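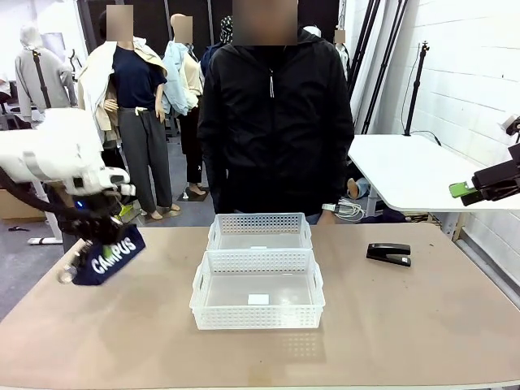 Navy CAMPUS pouch and two white storage baskets.

Two aid workers still held at Wastau, month three
Posted by seonmi_seok, January, 7.40 pm

For anyone who missed it, the families of the two Fadaleo water engineers put out another statement this afternoon. Both are still being held somewhere near Wastau. The last proof of life was the audio recording from before Christmas. The families are asking the government to say publicly whether it is talking to anyone. Foreign affairs gave its usual line about not commenting on individual cases.

I think the quiet approach has run its course. Three months of it and we know less than we did in the first week.

vwiriya wrote:
I don't agree. Quiet is how most of these end well. Once a minister stands up and says a name, the price goes up and every group in the district wants a share of it. Fadaleo asked the press to hold off for the first 40 days and I thought that was the right call.

seonmi_seok wrote:
The 40 days ended a long while ago. The families were told they would get a weekly call and they say they've had two since November. I'm not asking for the negotiating position to be printed in the paper.

gil_sw wrote:
Has anyone got a link to the full statement? The radio only read the first paragraph.

Seo-ah Na wrote:
It's on the Zideo page, under the petition. The petition was at 713 signatures when I looked at lunch. The part the radio left out is where the sister says she doesn't want a rescue attempt under any circumstances. She says it twice.

gil_sw wrote:
Thanks. That's a fairly important part to leave out.

namgil wrote:
I'll say the unpopular thing. There was a travel warning for that whole province. Fadaleo sent them in by road with one driver and no escort. I feel for the families but the organization has to answer for that at some point, and I don't see it anywhere in the statement.

vwiriya wrote:
Escorts make you a target out there. Most of the small agencies stopped using them years ago. The wells they were fixing supply some 600 people, and the army wasn't going to go and fix them.

namgil wrote:
I didn't say the work wasn't worthwhile. I said somebody signed off on the road trip.

Seo-ah Na wrote:
The driver is still missing too. His name hasn't been in a single story I've read here. The Abou Jaoude column was the only one that even mentioned there was a driver – one line near the bottom.

seonmi_seok wrote:
You're right, and I left him out of my own post. Three people, then. I can't edit the title now.

gil_sw wrote:
Read the statement. I've signed. I also wrote to my MP, who sent back the same form letter I got in November with the month changed. If others are writing, ask about the weekly calls specifically. It's harder to answer with a form.

vwiriya wrote:
I'll write about the calls. I won't sign the petition, it still demands a public statement and I think that's a mistake.

namgil wrote:
Same here on the calls.

Seo-ah Na wrote:
Vigil is at the library steps at 6 pm, same as last month. Bring a candle with a cover on it, it was windy last time.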